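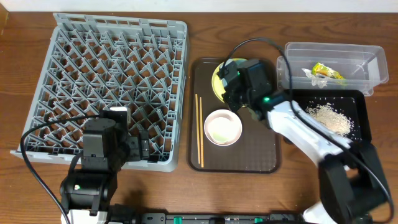 How do you get starch film off bowls without a dishwasher? Cold water first, soak 30 min, then hot water and soap. Hot first just cooks it on.

ok so that's the most asked thing in my replies so starting a thread. small table, small kitchen, handwashing everything. going fast bc I have rice on

1/ get a rack bigger than you think. mine's a big square gray plastic one, open lattice, raised rim. eats the whole left side of the table and I don't care. before that I had a two-tier wire thing from Perkedent and every bowl slid into every other bowl

2/ lattice racks drip. obviously. so towel under it when stuff is wet, towel comes out when you're done. wood table + standing water = white rings. ask me how I know. rubbed mine with mayo and it sort of worked??

3/ trays. TRAYS. one dark brown tray per person, set it once, carry it once, carry it back once. bowl, plate, chopsticks, done. crumbs stay on the tray and you wipe one thing insted of the table

4/ chopsticks - the light wood ones need to dry all the way before they go in a drawer. I lay them flat across the ribs of the rack, not standing in a cup. the cup grows stuff at the bottom. threw out a whole set in February because of that cup

5/ little round bowls go upside down but TILTED, one edge up on the rim of the rack. flat upside down traps the water and you get that smell

6/ snack wrappers. I keep a clear plastic box at the back corner of the table, wrappers and bits of plastic go in there while I'm cooking and it gets emptied at night. saves me walking to the trash with wet hands 40 times

7/ dry rice goes on a black tray so I can see the grains. spread it out, pick it over, then rinse. on a white plate I miss everything. Murali Venkataraman got me doing this years ago and he was annoying about it and he was right

8/ someone asked soap. Proluma unscented, the big bottle. used Alen before, fine too, just smelled like a hotel. don't need much of either

9/ order if your sink is tiny: bowls, chopsticks, plates, trays last. change the water after the plates if there was oil. yes even if it looks ok

10/ wood table gets oil every 4 months. thin coat, wipe it off, leave it alone overnight. don't put the rack back til mornign

someone wants a separate thread on pans, maybe this weekend. rice is boiling over gotta go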